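3. 작은 부엌에서의 물건 두기: 개수대 둘레를 중심으로

3.1 조사 대상이 된 부엌들

앞 절에서 살펴본 것처럼 소형 주거의 부엌을 다룬 연구는 대개 면적과 동선에 눈길을 주어 왔고, 정작 사람들이 냄비 하나를 어디에 내려놓는지, 그것을 다시 집어 드는 일이 얼마나 수월한지에 대해서는 말을 아껴 왔다. 우리는 그 점이 늘 조금 아쉬웠다. 부엌살림을 해 본 사람이라면 누구나 알겠지만, 좁은 부엌에서 하루에도 몇 번씩 부딪히는 문제는 개수대 옆 한 뼘 자리를 무엇에 내어줄 것인가 하는 문제이기 때문이다.

이 절에서 다루는 자료는 Wiltlow 주거단지의 60가구에서 모은 것이다. 단지의 부엌은 Berstead에서 설계한 일체형으로, 개수대와 조리대가 한 판으로 이어져 있고 조리대의 너비는 1,060mm이다. 입주한 지 두 해가 넘은 가구만을 대상으로 삼았는데, 이사 직후의 부엌은 아직 물건들이 제자리를 찾지 못한 상태여서 생활의 습관을 읽어내기 어렵다는 것을 예비 조사에서 배웠다. 면담은 11월에 시작하였고, 될 수 있으면 저녁 설거지가 끝나갈 무렵에 찾아뵙고자 하였다. 차를 내어 주시며 찬장 속까지 보여 주신 분들이 많아서, 면담이 예정보다 길어지는 날이 적지 않았다.

3.2 냄비가 머무는 자리

면담에서 가장 자주 화제에 오른 물건은 단연 냄비였다. 그릇이나 수저는 씻어서 건조대에 꽂으면 그만이지만 냄비는 부피가 커서 건조대의 절반을 차지해 버리고, 그렇다고 물기가 남은 채로 하부장에 넣자니 마음이 편치 않다는 것이다. 그래서 많은 가구에서 냄비는 개수대 옆에 그대로 머문다. 한 응답자는 이 자리를 두고 “냄비가 쉬는 데”라고 불렀는데, 우리는 그 표현이 퍽 마음에 들어 이후의 면담에서도 빌려 쓰곤 하였다.

냄비가 쉬는 자리는 저마다 달랐지만 고르는 이유에는 닮은 데가 있었다. 국을 자주 끓이는 집에서는 수도꼭지에서 손이 바로 닿는 쪽을 좋아하였다. 씻은 냄비를 멀리 옮기지 않고 내려놓았다가, 다음 끼니에 물을 받을 때 같은 손으로 다시 들면 되니 편하다는 설명이었다. 어린아이가 있는 집에서는 벽 쪽으로 깊숙이 밀어 두는 편이었고, 이 경우에는 그 앞에 도마나 행주가 놓이면서 정작 냄비를 꺼낼 때 한두 가지를 먼저 치워야 했다. 냄비를 꺼내려고 다른 물건을 치우는 이 작은 수고를 우리는 ‘앞치움’이라 부르기로 한다. 앞치움은 한 번으로는 대수롭지 않으나, 끼니마다 되풀이되면 그 부엌을 좁다고 느끼게 만드는 가장 큰 까닭이 되는 듯하다.

손잡이의 생김새도 생각보다 큰 몫을 하였다. 긴 자루가 달린 편수 냄비는 자루가 향하는 쪽으로 빈자리를 더 요구하기 때문에, 조리대가 넉넉하지 않은 집에서는 양옆에 손잡이가 달린 것이나 몸통에 붙는 가는 손잡이가 달린 것을 먼저 꺼내 쓴다고 하였다. 다만 가는 손잡이는 불에 올려 두었을 때 뜨거워져 행주를 꼭 곁에 두어야 하고, 그 행주가 또 자리를 차지한다는 푸념도 함께 들을 수 있었다. 살림이란 이렇게 하나를 덜면 다른 하나가 따라 나오는 일인가 싶어, 면담을 하던 우리도 고개를 끄덕이게 되는 대목이었다.

3.3 개수대 안과 밖

개수대는 물을 쓰는 곳이면서 동시에 임시 보관소이기도 하다. 조리가 한창일 때 개수대 바닥에는 방금 쓴 국자며 체, 나물을 헹군 양푼이 차곡차곡 쌓이고, 그러다 보면 채소를 씻을 자리가 사라진다. 이 문제를 푸는 방식은 크게 두 갈래였다. 하나는 쓰는 족족 씻어 개수대를 비워 두는 방식이고, 다른 하나는 큰 냄비 하나를 개수대 밖에 세워 두고 그 안에 설거지거리를 모으는 방식이다. 뒤의 방식은 Lazăr 설문지의 정돈 문항에서는 낮은 점수를 받게 되어 있지만, 직접 해 보면 꽤 영리한 구석이 있다. 개수대가 늘 비어 있으니 물을 쓰는 일이 막히지 않고, 식사를 마친 뒤 한꺼번에 물을 부어 불릴 수도 있다.

이러한 차이를 살피기 위해 우리는 Clandotbridge의 실습실에 마련된 흰색 소형 부엌을 함께 참고하였다(그림 2). 실제 가정의 부엌은 집집마다 쌓인 물건이 달라 개수대와 냄비의 관계만을 떼어 보기가 쉽지 않은 반면, 실습실의 부엌에서는 냄비의 위치를 하나씩 바꾸어 가며 개수대 쪽으로 손이 드나드는 길이 어떻게 달라지는지 차분히 따져 볼 수 있었다. 물론 실습실에는 저녁밥을 재촉하는 식구도, 미처 버리지 못한 김치통도 없으므로 여기에서 얻은 생각을 가정에 그대로 옮겨 놓을 수는 없다. 그래서 우리는 실습실에서 떠오른 물음을 다시 면담으로 가져가 확인하는 순서를 밟았다.

그렇게 되물어 본 것 가운데 하나가 개수대 위쪽의 높이였다. 개수대 안의 물건을 집으려면 손은 위에서 아래로 내려와야 하는데, 바로 옆에 키가 큰 냄비가 서 있으면 팔꿈치가 먼저 걸린다. 응답자들은 이를 의식하지 못하다가도 질문을 받고 나면 “그러고 보니 늘 왼쪽 어깨를 들고 설거지를 했다”는 식으로 몸의 기억을 떠올려 주었다. 너비만 100mm 더 늘려 달라는 바람도 많았으나, 이야기를 오래 나누다 보면 바라는 것은 팔이 편하게 드나들 높이와 깊이인 경우가 제법 있었다.
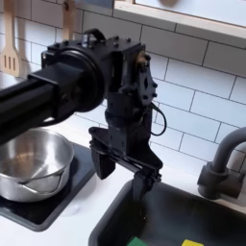 그림 2. 소형 부엌의 개수대와 스테인리스 냄비.

따라서 다음 절에서는 조리대의 너비에 더하여 개수대 위로 팔이 오르내리는 공간까지 함께 놓고, 각 가구가 고른 냄비의 자리를 다시 견주어 보고자 한다. 앞치움이 잦았던 가구의 면담 기록부터 차례로 살펴본다.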